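Ticket 689 - Hevano cell, packing bench, Pemville
Status: open

Red rod not going in the yellow pot on the sim run. Layout as loaded:
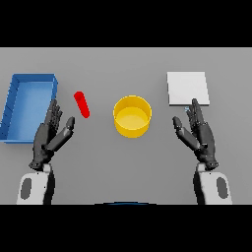

Log

Fri 28 March, early shift. Reloaded the bench file, same stop at step 50. Hands go back to start, no error shown.

Checked grip width against the Trelleria sheet. Ours was set for the old rods, changed it. Ran again, got to step 408 then stopped.

Unnithan support want the full log, sent.

Note from packing: pot filling goes to the cell once this is signed off, two of us move to checking. Nobody has had the training dates yet. Can somone ask? Rota needs doing before August leave.

Next: rerun at 100 speed, white panel left where it is. Will udpate after.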